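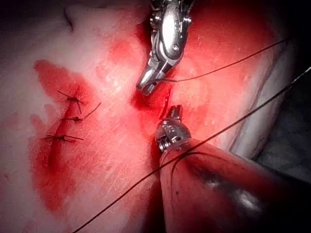

Re: [canvas-menders] Tear along the seam of an old annexe (digest 546)

Hi Judite and all,

Been meaning to reply to this for days but we've had the in-laws up and the shed has been full of camp beds. Quoting the bits I've got something to say about and snipping the rest.

On 4 March 2023, Judite Cunha wrote:
> We finally got the annexe out of the roof and there's a tear
> right beside the side seam, five inches long, where I think
> it's been rubbing on the pole. The canvas either side still
> feels pretty good to me. My Arlow won't get near it because
> the whole thing is too bulky to shove under the arm, so I'm
> going to have to do it by hand. Do I patch first or stitch
> first? And does the thread matter? Somebody at the camping
> shop tried to sell me fishing line!!

Please don't use fishing line. My brother-in-law did that on a ute cover and it went through the canvas like a cheese wire the first windy night at Stovach Creek. He's still finding excuses for it.

Stitch first, then patch, is how I was taught. Pull the tear together so it's sitting flat and not puckered, then put the patch on the inside, and a second one on the outside if you can stand the look of it. I put two on anything that touches a pole. If you patch over an open tear it creeps, and you end up with a baggy bit that collects water (ask me about the awning on our old Caldeira van, or don't, it's a sore point).

For thread, get a proper polyester-cotton for outdoor canvas, the stuff that swells a bit when it gets rained on. I've been using Onditz in the dark brown for years and I rub it with beeswax before I start. You want it long enough to be useful but not so long that you're flinging your arm into the lampshade with every stitch! I do arm's length and put up with rethreading.

> Mum always did a big herringbone across everything but I've
> seen people do separate stitches too, is that any better or
> just slower?

Slower, definitely. I've got nothing against your mum's herringbone, it's lovely on a long straight rip in a tent wall, and it's what I'd do if the canvas was lying flat on the lounge room floor and I had the cricket on.
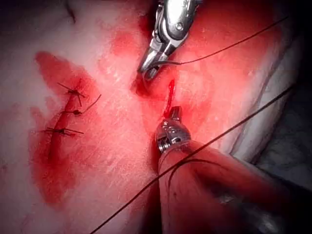
Next to a seam, though, I'd go for the separate ones. With a running thread, if it wears through in one spot (and on a pole it will) the whole lot starts to let go, and you won't notice until the next trip. Tie each one off on its own and the others keep holding. It's the same idea as the three dark ones over on the left there, a knot for every stitch and the line closed up under them. I wouldn't leave tails sticking out like that on canvas, mind, they pick up burrs and the dog will chew them, so tuck them under the patch. And get yourself a curved needle like the one in the jaws up top! You can go in and come out again from the same side, and on an annexe you can't get your other hand behind that's the difference between an hour's work and a ruined weekend. Upholstery ones are fine. I keep two on the go, a fine one for wall canvas and a great big ugly one for anything with webbing in it.

If your fingers aren't up to pulling it through, small flat-nosed pliers do the job, only grab the needle back from the point or you'll burr it. I've wrecked plenty. A leather palm is good too but they never seem to come in a size for small hands, has anyone here found one?

> Also should I wash it before I start? It's pretty whiffy.

Brush it and hose it, no detergent, and then let it dry right out before you fold it or do anything else. Detergent kills the proofing and then you've got a mended annexe that leaks from everywhere instead of one spot. Bit of mould won't hurt the stitching. You'll want to reproof the repair once you're done, needle holes and all, and do it on a warm still day or you'll be wearing it.

The other thing is the pole. If it's rubbed through once it'll do it again, so have a look for a burr on the end and file it back, and slip a bit of old bike tube over it while you're there.

We're hoping to get away in June if the ute behaves, so I'll be dragging our own canvas out before then and no doubt I'll be on here whingeing about the zips. Let us know how you get on with it, and bring it along to the winter camp if you get stuck, I'll have my needle tin with me.

Cheers,
Bron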